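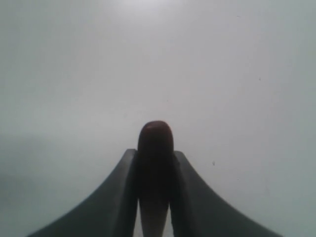

Ticket 3011 - Kasa label printer skips every other label

Status: open, waiting on supplier
Site: Lorik, packing room
Opened: July 10, 2023
Priority: was low, now medium

Problem
Prints one, feeds a blank, prints one, feeds a blank. Started after the new rolls came in. Old rolls were fine, but we've used the last of them. Wasting half a roll at a time and the Herrera order is up to 249 labels, so can't leave it.

Tried so far

08:50 Off and on again. No change.

09:05 Swapped the roll for another from the same box. Same thing.

09:20 Ran the calibrate routine (hold Feed till it flashes twice, let go). It spat out five blanks and stopped. First print OK, second OK, then back to skipping.

09:40 Cleaned the gap sensor with a dry cotton bud. Bit of glue on it, not much. Cleaned the roller while I was in there. Slightly better?? Did four in a row, then skipped.

10:15 Checked label size in the driver. Set to 100 x 50. Measured the new ones with a ruler and they're 100 x 48. Box says 50. So that's part of it at least.

10:30 Changed driver to 48. Skipping gone on the test page. Real labels from Cliltum still skip, so Cliltum must be sending its own size and ignoring the driver.

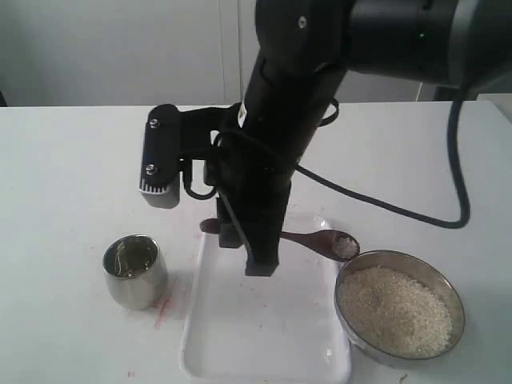
10:55 Found the template setting in Cliltum under Stock > Output > Paper. Greyed out for my login. Asked the help desk for rights, their ref is 1128. They say this afternoon.

11:40 Meanwhile printing straight from a spreadsheet for the urgent ones. Slow but it works. Barcode comes out a bit narrow, scanner reads it if you hold it close.

14:10 Got the rights. Set height to 48, saved, restarted Cliltum. Ten labels, no skips. Then the text at the botom was chopped off, last line of the address missing. Took the font down one size. Fits now.

14:35 Full batch running. One skip near the start, none after. Leaving it.

Still to do
- Supplier to say why the box says 50. Emailed them, our order no. 1886. If they send the right size back we have to undo all of the above, so DON'T bin the old settings, I've written them on the card inside the printer lid.
- Same change on the second Kasa by the back door. Not touched yet.
- Somebody check the returns labels, they use a diffrent template and I haven't looked.

Will update when the supplier replies.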